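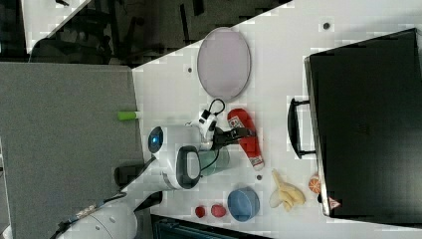
Table finds, April

The listing promised a complete starter kitchen. I have doubts about "complete." Gianni Ruggiero swears by these bundles, but he eats out.

The lavender plate is nice enough. Show me the dinner it holds. 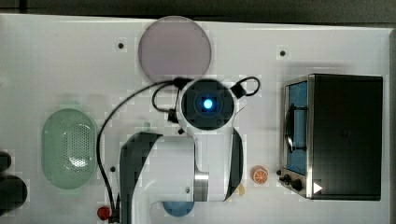
Twelve dollars for the colander sounds fair until you look at the holes, all bunched in the middle. The toaster oven I'd want to see toast something first.
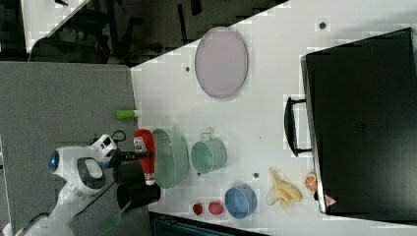

Page last changed: 5 July 2026

Ketchup, a teal-green mug, a light blue bowl. Still no forks from Lekden.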